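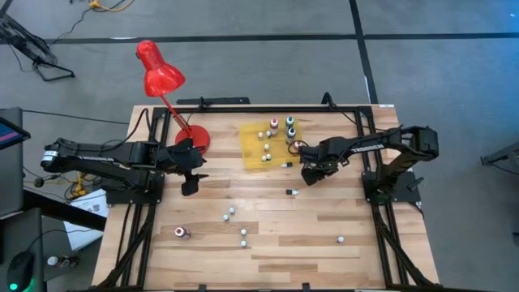

Zevaddale Handling Group
Minutes of the working meeting on small-item chores
Thu 2 October, meeting room, Cordeiro building

Present: Marlene Xavier (chair), Kátia Mendonça, Aparecida Prado, Cauã Miranda
Apologies: Valquíria Batista (written comments received)
Minutes: Aparecida Prado

1. Minutes of the previous meeting
Agreed with one correction. Under item 4, "tray emptied" should read "tray filled".

2. Matters arising
2.1 The Pastero report has been circulated. Section 6 is still in draft.
2.2 The definition of a finished chore was left open last time. Wording adopted: a chore is finished when every item is at its stated place, upright where the item has a base, and no person has touched the table since the start signal. Time is recorded but is not part of the definition.

3. Two-arm table work: results to date
3.1 CM reported on the sorting and clearing tasks. Both use small bottles and small white pieces on a wooden table, with a yellow tray as the target and one arm working from each side.
3.2 The log now holds 3278 attempts at single moves (pick up one item, put it down at a stated place). CM asked that this number not be quoted outside the group without the task list beside it, as single moves and whole chores have been confused before.
3.3 In the latest set of 100 whole-table runs, 20 were finished under the wording in 2.2. Most of the rest stopped with one or two items outstanding.
3.4 Causes of failure, in order of frequency: bottle tipped during release; small piece rolled out of reach of both arms; second arm waiting for a space the first arm had already left.
3.5 Bottles lying on their sides remain the hardest start position. The gripper can lift them. Turning them upright usually needs a hand-over between arms, and the hand-over is slow.
3.6 MX asked whether the lamp should be removed from the table during runs. Agreed to keep it. Household surfaces have things standing on them, and a result from a cleared table would not answer the question the group was set.
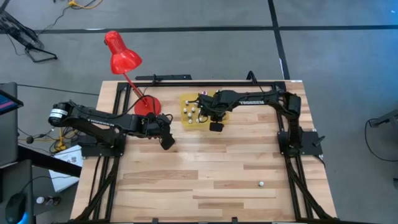
Kátia Mendonça replied that the question had also been about shop floors, where the surface can be cleared and usually is. A packing bench at Nerley has one kind of bottle, one tray and a fixed start position, and she did not think a one-in-five result on a mixed table said much about it either way. She would accept a machine on that bench at a far lower level of general skill, provided it stopped cleanly when it failed.

3.7 CM agreed that the two cases should be reported separately. He noted that stopping cleanly is not currently scored. An arm that halts with a bottle in its fingers and an arm that halts at rest are both entered as "stopped".
3.8 Agreed: three end states to be used from the next set onwards, namely finished, stopped holding, stopped clear.

4. Comparison with a person
4.1 VB's written comments were read out. She considers the present comparison unfair to the machine in one respect and too kind in another. The person is timed from picking up the first item, the arms from the start signal. Against that, the person is asked to work with one hand.
4.2 Discussion. MX did not see the purpose of the one-hand rule. AP found it in the January plan, where it was meant for a single-arm setup.
4.3 Rule withdrawn. Both to be timed from the start signal, with two hands allowed.
4.4 No claim about speed to be made in the Pastero report until new timings exist.

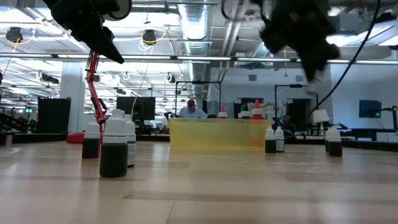 Page 2

5. Squeeze and dropper bottles
5.1 CM described the difficulty with small bottles standing in close groups. The finger needs a gap on each side of the cap, and a bottle partly hidden behind another is often not attempted at all.
5.2 KM asked for spacing to be written down for each run. At present the table is set by eye.
5.3 AP suggested a printed layout sheet. CM preferred a short list of measured gaps, kept with the log. Left to CM.
5.4 Opening and closing caps is outside the present work. MX does not want it added this year.

6. Can machines do household or shop-floor chores yet?
6.1 The group was asked for a plain answer for the front of the report. Text agreed after some redrafting:
"On a fixed bench with one kind of item, a trial is justified, with a person in reach. On a mixed household surface, no. Single moves are dependable enough to study further. Whole chores are not dependable enough to leave alone."
6.2 KM asked for it to be recorded that she would have preferred "not yet" to "no". VB to be sent the text before it is fixed.

7. Actions
CM: add the three end states to the log sheet; run 300 further single moves from the lying-down start position.
KM: obtain bench measurements from Nerley.
AP: revise the timing rule and circulate; send 6.1 to VB.
MX: return section 6 of the Pastero report with comments.

8. Any other business
The spare gripper fingers are on the second shelf of the stores cupboard and should be signed out.

Next meeting: date to be set by MX once the Nerley measurements are in.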